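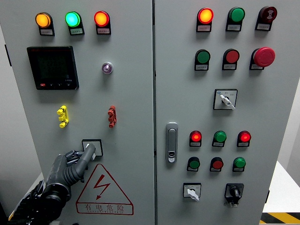
Siltberg Facilities Services
Electrical Support Log - Ticket 487
Site: Bíró Building, lower level, electrical room
Equipment: Two-door control cabinet
Opened: 1 January 2021
Priority: Normal
Status: Closed, with one follow-up item

Reported problem

The building operations desk reported that the digital meter on the left door of the cabinet was blank. The desk also asked whether the lit lamps above the meter indicated a fault, as the small label plates could not be read at normal distance. No loss of service was reported by any tenant.

Initial response

The desk was instructed to leave all controls on both doors in their present positions and to keep the doors closed. The desk confirmed by telephone that the orange, green and red lamps in the top row of the left door were lit. According to the cabinet drawings, these are phase indicators. They show that voltage is present on the incoming supply and do not serve as alarms. The request concerning the lamps was therefore answered at this stage, and the desk was asked to correct its shift notes, where the red lamp had been entered as "trip."

Please note that the colors of the phase lamps have been misread as alarm signals in a previous ticket (September). The site instruction sheet has not been revised to reflect this.

Site visit, entry 1

Access was arranged through the operations desk. The lightning-bolt warning sign on the left door applies to all work behind that door, and only qualified personnel may open it. The permit was issued before work started.

The meter display was blank with the supply present. The buttons along the bottom of the meter were pressed in turn and produced no response. The supply to the meter is taken through a separate control fuse, marked 32 on the drawing. The fuse was tested and found to be sound.

The right door was checked for any control left in an unusual position. All selector switches agreed with the operating schedule. No push button was found stuck. The door latch was stiff but closed fully - a light cleaning is recommended at the next planned service.

Site visit, entry 2

The cabinet was isolated at the upstream breaker, locked and proved dead. The left door was opened. One conductor of the meter supply was found loose in its terminal at the rear of the meter. The insulation showed no discoloration. The conductor was cut back, fitted with a new ferrule and tightened to the value given in the Rikmont service sheet. The remaining terminals on the rear of the door were checked in the same manner, including those serving the yellow and red connectors on the door face. No further loose conductors were found.

An insulation test was carried out at 500 volts with the meter disconnected. The result was satisfactory and is recorded on the test form attached to this ticket.

Return to service

The lock was removed and the supply restored. The meter completed its start-up sequence and displayed readings on all three phases. The phase lamps came on together. The readings were compared with a portable instrument and agreed within the tolerance stated on the form.

The operations desk witnessed the return to service and accepted the cabinet.

Follow-up

The label plates beneath the phase lamps are to be replaced with larger ones. A quotation has been requested from Fovura. Until the new plates are fitted, the desk should refer to drawing sheet 32 for lamp functions - a copy has been left in the document holder beside the room entrance.

Should the meter go blank again, please reopen this ticket and do not attempt to reset the unit from the door.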